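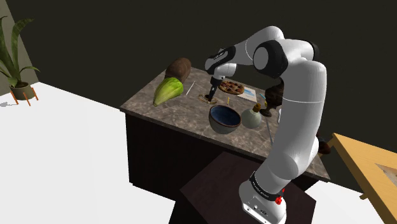 How many demonstrations does a person have to give before the arm can learn a task from them? In our runs, 80 per task was enough for short single-object moves, and the longer tasks kept getting better all the way up to 186.

Print this page
E-mail this page

Trundard Kitchen Demos – data card

Trundard is a set of demonstrations recorded in simulated kitchens. A person drives a simulated arm by remote control and everything the arm does is saved, along with the state of the objects. The set is meant for people working on imitation learning who want human-driven data without running a physical lab.

Maintainer: Tamara Radu
Simulation and assets: Tarek Azar
Teleoperation: Leilani Ruiz-Ortega, Ok-hee Noh
Task wording and labels: Mei Alcantara

What is in a demonstration

Each demonstration is one folder. It holds the joint positions and gripper command at every control step, the pose of every movable object, the rendered camera views, and a short text file with the task instruction. The operator's raw input is stored next to the joint commands, so you can train on either one. Pauses are kept. If an operator stopped to think, the recording shows an arm standing still, and you may want to trim those stretches before training.

The control rate is 10 steps per second. Camera views are saved at the same rate and share a step index with the joint data, so there is no need to line anything up by timestamp.

Scenes

The kitchens are built around an island with a stone countertop. The arm is mounted on a separate pedestal table next to the island and reaches over the counter from there. Food and kitchenware are laid out on the countertop: bread, lettuce, pizza, a bowl, a jug, a goblet, a coaster, thin sticks and similar things. Object positions are drawn at random before each demonstration, within limits set in the scene file. Some layouts come out crowded, and the arm itself can hide an object from the main view. We left those in.

Floors and walls are plain in most scenes. Lighting is fixed within a scene and varies between scenes.

Tasks

There are 17 tasks. Most are one move long, such as putting the bread on the tray or setting the bowl on the coaster. Five have two or more steps that must be done in order. The full list is in tasks.txt, with the exact instruction the operator read.

Mei wrote three wordings of every instruction. The operator saw only the first. The other two are for training language-conditioned policies and were checked by a second person against the final object positions.

How the arm was driven

Two input methods were used.

Handheld controller. The operator holds a tracked controller, and the gripper follows the hand while the side button is held down. Letting go of the button freezes the arm, so the operator can move the hand back to a comfortable place and carry on. The trigger closes the gripper. Most of the set was recorded this way.

Leader arm. The operator moves a small passive arm by hand and the simulated arm copies its joint angles. We call ours Doucet, and the name shows up in the metadata as input_device: doucet. It gives smoother wrist motion and is slower to learn for people who are used to the controller.

The input method is recorded for every demonstration. Please report which one you trained on. In our tests a policy trained on one and fine-tuned on the other did worse than a policy trained on both from the start – we have not looked into the cause.

Operators

Leilani and Ok-hee recorded all the demonstrations between them. Each practiced a task until she had three clean runs in a row, and only then did recording begin. Sessions were kept short, with a break after every block. Operator ID is in the metadata as A or B. Their styles differ: operator A comes down on objects from straight above almost every time, while B tilts the gripper and approaches low objects from the side. If your policy wavers between two approaches near an object, try training on one operator first.

Success labels

A script checks the final object poses against the goal and writes success: true or false. The script is strict about position and does not look at how the object got there, so a bowl that was dropped onto the coaster from a height still passes. Tarek went through the passes by eye and added a second field, clean, which is false for drops, pushes and lucky bounces. Use both if you care about gentle handling.

Failed demonstrations are included in a separate folder named failed. They are not counted in the demonstration totals.

Splits

train: the first 14 tasks, all scenes except the two held out
test_scene: the same tasks in the two held-out scenes
test_task: the last three tasks, all scenes

The held-out scenes are called Sundadby and Ikia. Sundadby has familiar objects in a new room. Ikia also changes the counter height, and this is where most baselines fall apart. Do not tune on either.

Getting started

1. Unpack the archive into a folder called data.
2. Run check_files.py. It compares every folder to the index and prints anything missing.
3. Run replay.py with a demonstration number to watch it in the simulator.
4. Run train_bc.py for the behavior cloning baseline. Default settings fit on a single GPU and take roughly a night.

If replay drifts away from the saved object poses, check the physics step in your config first. It has to match the one in the scene file. Replaying joint commands with a different step will knock things over within a few seconds.

Known problems

Thin objects are hard. The sticks sometimes slip through the gripper fingers when they are held near the tip, and the contact settings that cure this make the goblet jitter. We kept the settings that are better for the goblet.

The leafy head of lettuce uses a simple collision shape. The gripper may look as if it closes slightly short of the leaves, or slightly inside them.

A batch recorded in May has the gripper command delayed by one step. It is marked gripper_delay: 1 in the metadata, and the loader corrects it by default. Turn that off only if you are reading the raw files.

The handheld controller lost tracking now and then. When it did, the arm held its last pose until tracking came back. These stretches are flagged step by step.

What it should not be used for

Nothing in this set has been tested for moving policies onto a real arm. Forces in the simulator are rough, and the operators felt no resistance through the controller, so they sometimes pressed down harder than anyone would on a real countertop. Please do not run a policy trained only on this data near people.

Changes

Version 3 – clean field added, failed demonstrations moved to their own folder
Version 2 – leader arm recordings added
Version 1 – first release, controller only

Questions and broken files go to the issue tracker. Include the demonstration number and the output of check_files.py.

Print this page
E-mail this page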